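Reusing Drink Bottles in the Workshop and Kitchen
Updated 06/06/2026

Rinse the bottle with cold water as soon as it is empty. Sugar left overnight sets in the threads of the neck and is hard to get out later. For a bottle that already smells, add a teaspoon of baking soda and 200 ml of warm water, close it, shake, and let it stand for an hour. Do not use boiling water. Thin drink bottles can begin to soften at up to 80 °C.

Wash caps separately. An old toothbrush reaches the inside thread. Dry the bottle upside down on a rack with the cap off.

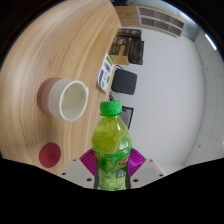
Iced tea bottle with a ribbed screw cap.

To remove a label, soak the bottle in warm water with dish soap and peel from one corner. Rub leftover glue with cooking oil, then wash again.

For plant watering, heat a sewing needle and make two or three holes in the cap. Fill the bottle, screw the cap down, and push the neck into damp soil. Loosen the base slightly with a pinhole if the flow stops.

For screws and nails, cut the bottle 16 cm from the bottom and sand the rim with 200 grit paper. Mark the size on tape.

Never store solvent, bleach or paint thinner in a drink bottle, even with a new label. Keep these products in the container they were sold in, with the lid closed, on a high shelf.

Compiled by Encarnación Manzano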